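Mernero Floor Planner 2
Footstep and base planning for mobile robots in furnished rooms
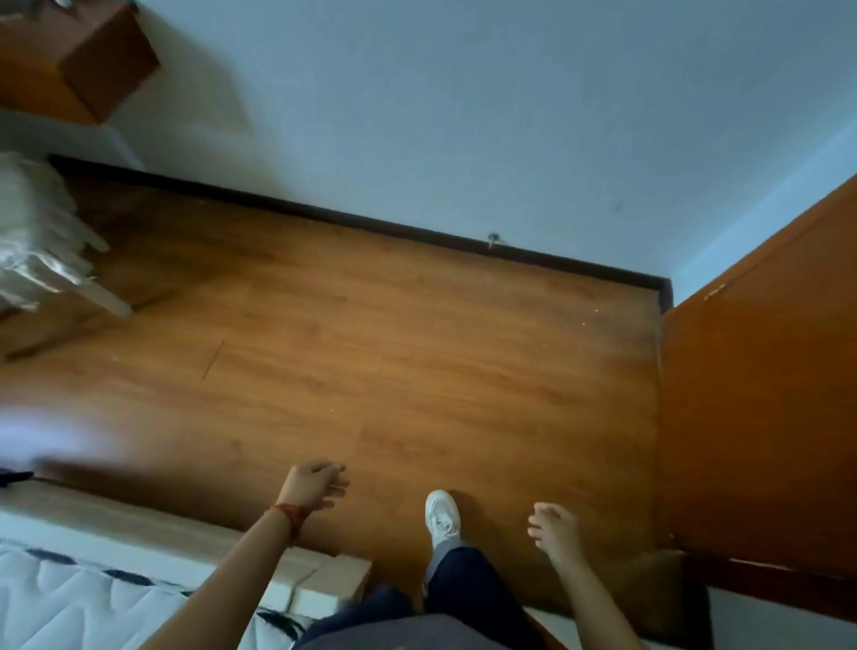 Most floor planners are demonstrated in empty corridors, and I'd be wary of any figure that comes out of one. Mernero is sold for bedrooms and spare rooms, so judge it there. The hard parts are dull ones: a small metal door stopper sticking out just above a dark baseboard, furniture in clear crinkled plastic that throws back light, a sheen across the middle of a laminate floor. Version 1 read glossy patches as holes. Version 2 mostly doesn't, though clear plastic still comes back as noise and we leave a wide margin near it.

Shen, the depth filter, ships in the same package. It can be switched off, and on matte floors you may as well do that.

Replanning runs at 30 Hz on the Wanley controller. Our own log from Vurkimcombe covers 2,000 planning requests, of which 1,425 gave a path on the first try. Make of that what you will – the rooms were cluttered, but we picked them.

Not included: stairs, loose rugs, people walking through at speed.

Trial license: 28 days, one machine, all features on. Log export works in the trial, so keep your failures and send them with any support request.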